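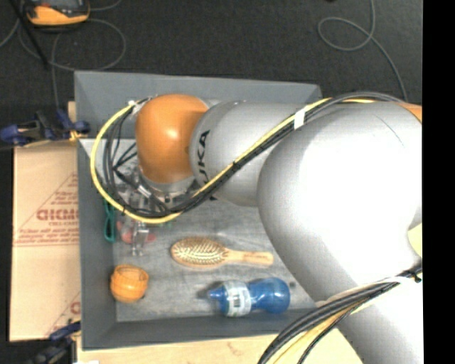

Plavum swap shop finds a bigger home for the winter

December 9, 2018

If you have ever stood in line in the rain outside the old bakery on Hrytsenko Street with a toaster under one arm and a box of picture books under the other, you will be glad to hear that the Plavum swap shop is moving indoors – properly indoors, with a coat rack and everything. The doors of the former Fendura shoe store open to swappers next week, and the lease runs through the end of February, with a good chance of staying on after that.

The swap shop has been going for 4 years now, and for most of that time it has made do with a back room so narrow that people coming in with lamps had to wait for people going out with chairs. It works the way it always has. You bring in things from around the house that you no longer need, you get a paper token for each one, and you spend your tokens on whatever takes your fancy. No money changes hands, and tokens never expire, so if you still have a few in a kitchen drawer from last spring, do dig them out!

Sieglinde Brandes started the whole thing after clearing out her mother's apartment and finding she could not bear to put perfectly good dishes out on the curb. She told us the move has been on her mind ever since the weekend before Thanksgiving, when 182 people came through the back room in a single afternoon and the window had to be propped open with a cookbook.

"I love a crowd, but I like to be able to see the floor," she said. "In the new place you can take your time. You can pick up a bowl and think about whether you really want it, and somebody won't be reaching over your shoulder for it."

The new space has 16 long shelves left behind by the shoe store, and they suit kitchen things very nicely. Toys and games will go by the front window, bedding and curtains along the back wall, and there will be a corner with a table for small repairs, where Veikko Ahonen will be looking after clocks, radios and anything with a loose plug. He asks that people bring no more than 3 items each for repair, and that they bring the cord as well, if there is one.

A few things still can't be accepted: mattresses, car seats, open paint cans and large appliances. Clothes are welcome as long as they are clean, and winter coats in children's sizes are especially wanted just now – the rack was bare by the middle of last month.

The number 3 bus stops right across the street, and drivers can use the Endik parking lot around the corner after five. Anyone who would like to help carry boxes over from the bakery can simply turn up there in the morning on moving day. Coffee and cinnamon rolls will be waiting at the other end.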